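4 Räumliche Bedingungen in umgenutzten Hallen

Abbildung 1: Offener Arbeitsbereich mit weißer Trapezdecke, weißen Stahlträgern und Backsteinwand auf der rechten Raumseite.

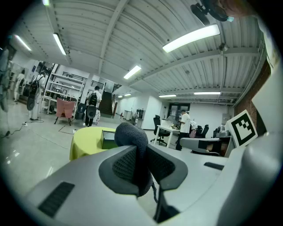
4.1 Ausgangslage und Gegenstand

Die Umnutzung gewerblicher Hallen zu Labor- und Arbeitsflächen wird in der Literatur überwiegend unter energetischen und brandschutzrechtlichen Gesichtspunkten behandelt. Der vorliegende Abschnitt wendet sich der Beleuchtung und der räumlichen Gliederung zu, wie sie am Standort Tasthorpe erhoben wurden. Als Vergleich diente der kleinere Standort Zirkby, dessen Räume durch geschlossene Flure erschlossen werden und eine abgehängte Decke besitzen. Die Begehungen an beiden Standorten fanden im August 2019 statt und folgten dem von Serrano entwickelten Erhebungsbogen, der in Abschnitt 3 beschrieben ist.

4.2 Decke und künstliche Beleuchtung

Kennzeichnend für den in Abbildung 1 gezeigten Bereich ist die sichtbar belassene Konstruktion. Die Decke wurde nicht verkleidet; Profilblech und Träger sind durchgehend in Weiß gehalten. Für die Lichtverteilung ist dies von Bedeutung, da helle Deckenflächen einen Teil des nach oben abgestrahlten Lichts in den Raum zurückführen. Zugleich erzeugt die Profilierung des Blechs eine ungleichmäßige Reflexion, die in den üblichen Planungsverfahren mit einem pauschalen Reflexionsgrad nur unzureichend abgebildet wird.

Die künstliche Beleuchtung erfolgt durch Leuchtstofflampen, deren Leuchten sich in Form und Größe unterscheiden. Neben langen Röhren finden sich eine kleinere rechteckige Leuchte und im hinteren Raumteil schmale Lichtbänder. Eine derartige Mischung ist in Bestandshallen häufig anzutreffen. Sie erschwert die Zuordnung der Leuchten zu Arbeitszonen – insbesondere dann, wenn die Schaltkreise aus der früheren Nutzung übernommen wurden. In Tasthorpe bestanden zum Zeitpunkt der Erhebung 2 Schaltkreise für den gesamten offenen Bereich. Die Nutzenden konnten einzelne Zonen daher nicht unabhängig voneinander regeln.

4.3 Wandflächen und Raumabschlüsse

Die rote Backsteinwand bildet den deutlichsten Gegensatz zur hellen Decke. Unverputztes Mauerwerk dieser Farbe reflektiert erheblich weniger Licht als eine gestrichene Fläche, sodass wandnahe Arbeitsplätze gesondert zu betrachten sind. Den hinteren Raumabschluss bildet eine weiße Wand mit dunkler gläserner Doppeltür, neben der ein hoher grauer Schrank steht. Auf der linken Seite ist eine Glastrennwand vorhanden. Sie erhält die Blickbeziehung zwischen den Bereichen und wurde im Erhebungsbogen deshalb als optisch offener Abschluss eingestuft.

4.4 Nutzung der offenen Fläche

Ergänzend zur baulichen Aufnahme wurden 40 Personen schriftlich zu ihrem Arbeitsumfeld befragt. Die Auswertung übernahmen Mirjana Georgiou und Natalia Serrano unabhängig voneinander; abweichende Kodierungen wurden anschließend gemeinsam geklärt. Positiv bewertet wurden vor allem die Raumhöhe und die Möglichkeit, im Stehen und in wechselnden Gruppen zu arbeiten. Kritische Anmerkungen betrafen die Akustik sowie die fehlende Abgrenzung zwischen Durchgangs- und Arbeitsflächen.

Für die weitere Auswertung wurden die Angaben nach dem Jernano-Schema den Kategorien Licht, Schall und Wegeführung zugeordnet. Mehrfachnennungen waren zulässig. Die Zuordnung der Antworten zu einzelnen Arbeitsplätzen war nicht möglich, da in der offenen Fläche keine festen Plätze vergeben werden. Aussagen über die Wirkung der Backsteinwand auf die subjektive Helligkeit stützen sich folglich allein auf die Freitextangaben und werden in Abschnitt 5 mit entsprechender Zurückhaltung behandelt.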